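13 December 2024
Minutes taken by Jintana Noiphan

Trestberg staff meeting, break room. Chair: Jaruwan Ruangrit.

1. Balader trial. The chair reported that the kitchen prep trial has logged 933 runs. J. Noiphan asked how many of those were usable. The chair did not have the figure and will ask Kaewkla. Staff on the early shift said the runs are being done on top of their normal work, and that the 34 minutes of setup has never been put on the rota. Management's view is that the setup will get shorter. It was pointed out that we were told the same in May.

2. Hand-held grippers. Wrist strain was raised again. The supplier's answer, that people "get used to it," was not accepted by the meeting.
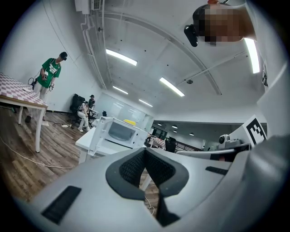
Trial room, with the microwave station and gripper in view.

3. Jobs. The chair repeated that no posts will go. Asked whether this could be put in writing, she said she would take it to Pledport. Several people doubted that anyone would pay for all this equipment in order to keep the same number of staff. The chair asked for that to be minuted as opinion. It is so minuted.

4. Training. Two places offered, both in unpaid time. Declined until paid.

Actions: J. Ruangrit to get the usable run figure and the written statement on posts. J. Noiphan to collect strain reports from both shifts.

Next meeting to be set once Kaewkla has replied.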